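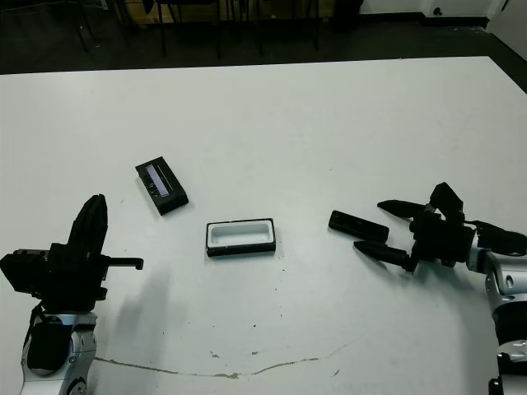 Dogbe 2 – a review after one season of two-arm work

By Nam-gil Jin
17 June 2020

I have used Dogbe since last September in our small laboratory in Sellville, first version 1 and then, from the spring, version 2. Many people wrote to me after my short note on version 1 and asked if the new one is worth the trouble of moving. My answer is yes, with some complaints, and I will try to explain both.

For those who did not meet it before: Dogbe is a package for teaching two-arm robots from demonstrations. You guide the arms through the task, the package stores camera and joint data, and a policy is trained which gives short sequences of motion for both arms together. It comes from the Starnenden group, who also wrote the paper on "late coupling". The package is free for research use. Paid support exists but I did not buy it.

The main idea of late coupling is easy to say. Most methods I tried before treat the two arms as one big arm with many joints. The network sees everything and must decide everything at the same time. In late coupling each arm has its own part of the network for reaching, and the two parts start to share information only when the network believes that the hands will soon depend on each other. The belief is a number between zero and one, learned from the demonstrations, and you can plot it. I did not expect to use this plot very much. Now I look at it before I look at the success rate.

What I tested

Our task is with small black cases and their trays. One arm picks up a part and keeps it, the other arm goes to the second part, and then both are brought together above the table. The parts are thin and lie flat, so the fingers must come down at a good angle or they only push the part away. The task is not difficult for a person of five years. For our arms it is difficult enough.

I recorded 674 demonstrations over the spring. The pretrained model which comes with version 2 was made from 2575 demonstrations by the authors, on other tasks, and I started from this model in all runs except one. For each setting I made 30 trials with the parts put down by a colleague who did not know which policy was loaded. I wish more reviews would do this. If I put the parts down myself, my hand quietly helps the policy I like.

With late coupling, the policy finished 24 of 30 trials. With coupling always on, same data and same training time, it finished 17. Without the pretrained model, late coupling finished 15, so a good part of the result comes from the data of the authors and one should be honest about that. Thirty trials is also not many. I would trust the difference between 24 and 15 more than the difference between 17 and 15, which for me is the same number.

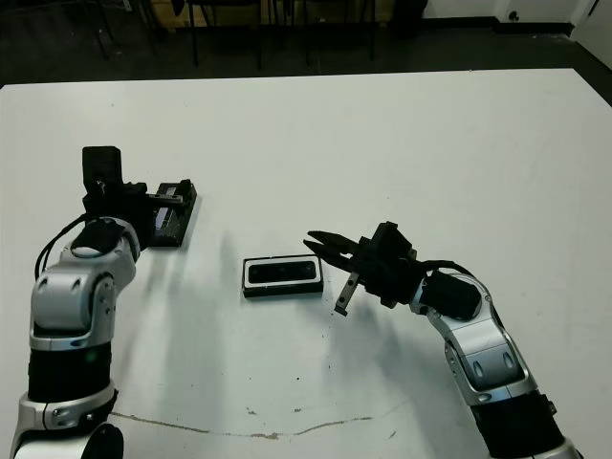

The most interesting trials are those where one hand already holds its part and the other hand is still coming to the table. With coupling always on, the holding arm was never quiet in this phase. It made small corrections all the time, as if it wanted to help, and the part in the fingers turned a little with each correction. When the second part finally arrived the angle was wrong. With late coupling the holding arm stays still, the belief number stays low, and then it goes up quickly when the second hand closes. I have watched this many times and it still pleases me.

The failures were mostly of one type. Four of the six failed trials happened when the tray was lying close to the edge of the holding arm's shadow. The lower finger came down too early and pressed on the rim. I first blamed the method, but the same mistake is there with coupling always on, so I think it is a problem of our light and of too few demonstrations in this region. I recorded 34 more there, which are not in the numbers above, and the mistake is now less frequent. I have not measured how much less.

Installation and daily use

Version 1 took me two days to install. Version 2 took one afternoon, and the longest part was the calibration of the camera. The guide is clear until the chapter about grippers, where it suddenly supposes that you have the same fingers as the authors. Ours are longer and pointed. You have to change the finger length in two files, and the guide mentions only one of them. If your arm stops a few millimeters too high above the table and you do not understand why, look in the file for the safety limits.

Recording is comfortable. You can delete the last episode with one key, you can mark an episode as "unsure" and decide in the evening, and the names of the files finally have an order that a human can read. Replay works well also, but it ignores the gripper force, so do not replay with a part you want to keep.

Training on our one machine took a night for each run. There is an option to train only the coupling part and leave the reaching parts as they are, and this takes less than two hours. I used it for most of my small experiments and I recommend it. The warning which appears when you choose it sounds very serious – you can read it once and then continue.

What I do not like

The coupling threshold is a fixed value in the settings, 0.5, and the paper says that the result does not depend much on it. In our task it does depend. With 0.4 the holding arm began to move too early again, and with 0.6 the two hands sometimes waited for each other and the episode ended by time. I asked on the mailing list, and a person from the Sukov laboratory answered that they saw the same with a cable task. It would be good if the authors write this in the guide.

Also the plots are made only after the trial is finished. I would like to see the belief number live, next to the camera picture. I made a small script for it and can send it to whoever writes to me, but it is ugly and it slows the control loop a little, so please use it only for looking.

The last complaint is about the evaluation tool. It counts a trial as success when both grippers are closed and the distance between them is small. In three of our trials this was true and the parts were not together at all. Count by eye, or write your own check.

Who should take it

If you work with one arm, there is nothing for you in this version and you can stay with what you have. If you have two arms and a task where one hand must hold and wait, I think you should try it, and begin from the pretrained model even when your objects are very different. Users of version 1 can convert the old recordings with the tool in the "migrate" folder. Make a copy first, it writes over the originals.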